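The Long Way Around to a Better Bus Company

Mersha 08/02/2023

The first thing a visitor notices at Stillanex is the wall of keys. Every coach the company runs has a hook, and every hook has a paper tag with the date of the last oil change written on it in marker. The dispatch software holds the same information and has for years. The tags stay up anyway, and drivers read them on the way out to the lot.

Stillanex runs charter coaches and airport vans out of Mersha, with a smaller depot in Stondanden. It started with two used vans and a contract to carry night-shift workers home from a packing plant. The plant closed, the contract ended, and the company came close to ending with it. What kept it going was weddings. Guests needed rides from hotels to barns and back again, and the larger operators didn't want small jobs that finished after midnight.

That work taught the company how it wanted to sell itself. A wedding party doesn't care about the age of the engine. It cares that the driver knows which gate to use and answers the phone. Stillanex began sending a driver to look at each new site ahead of the booking, and the notes from those visits went into a binder. The binder now holds 1005 entries, from hotel loading zones to a vineyard road that can't take a full-size coach after heavy rain.

Corporate customers came later. They were slower to sign and much slower to pay. One early account took eight months to settle an invoice, and the company covered fuel with a credit line it had hoped never to touch. Since then, new accounts pay a deposit on the first booking, with the balance due before the wheels move. A few prospects walked away over that rule. Management says it would rather have the empty seats.

Growth with the brakes on

The Stondanden depot was the biggest bet so far. Stillanex leased it from a freight firm that was moving out, and for the first winter it lost money nearly every week. The building had good doors and a bad roof. Coaches were parked around the leaks. Most of the bookings were still in Mersha, so drivers often crossed the county with no passengers on board, burning fuel the customer wasn't paying for.

The fix was dull. The sales desk stopped quoting by distance alone and began quoting by where the coach would be standing before and after the job. Some prices went up and some came down. A school trip that started near Stondanden in the morning could be had cheaply if another group needed a ride back toward Mersha in the afternoon. Empty miles fell, and the depot covered its own costs by the following September. 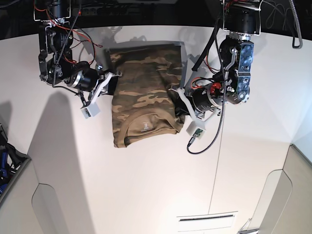 Keeping the people who drive

Finding drivers is the part of the business that takes the most time. A commercial license with a passenger endorsement is hard to come by in a county this size, and anyone who has one gets calls. Stillanex pays for the training of van drivers who want to move up to coaches, and it asks them to stay on afterward for an agreed period. Those who leave early pay back a share.

Schedules go up two weeks ahead. That sounds like a small thing, but in charter work it's unusual, and drivers who came over from other firms mention it before they mention pay. Late bookings go to a volunteer list at a higher rate. If no one on the list wants the trip, the office turns it down.

There have been mistakes. A plan to put every driver on a split shift lasted eight days. A phone app for tips was dropped after customers complained that it asked for money before the ride had started.

What comes next

The company has agreed to share maintenance work with Skutance, a repair shop that already handles delivery trucks in Mersha. Stillanex will keep routine service in its own yard and send out brake and transmission jobs. The arrangement frees up a bay, and the plan is to use it for cleaning, which is now done outdoors in all weather.

Electric vans are under discussion. The airport run is short enough for them, but the Mersha lot would need a new power supply, and the quotes so far have been higher than the price of a used coach. A decision is due after the next lease renewal. In the meantime the vans are getting new seats, and the binder is being typed up, starting with the hotels.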